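Clearing the big table: where the odd things go

Every house has a table that collects whatever comes through the door. Ours sits by the window and takes the phone, a towel, the shopping basket and the kids' latch box. 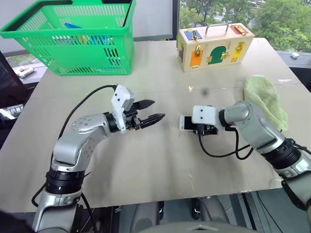
Start with the phone. Put it on its charger in another spot before you wipe anything, and keep it off the table while there's spray about.

Towels go next. A damp one left on a timber top will mark it overnight, so hang it up or put it straight in the wash. Old ones are worth cutting into rags – one bath towel makes 10 good-sized cloths.

Plastic shopping baskets are handy for carrying things between rooms. Empty yours the same day. Rinse the slots under the garden tap with a bit of dish soap and stand it upside down to dry.

Wooden latch boxes need very little. Use a barely damp cloth on the painted panels and a dry toothbrush around the hasps and bolts. If a bolt sticks, rub it with a soft pencil. Check the screws every 2 months and don't overtighten them.

For the table itself, mix 50 mL of white vinegar into a litre of warm water. Don't use it on stone or waxed timber. Wipe towards you, rinse the cloth, then go over it again with plain water.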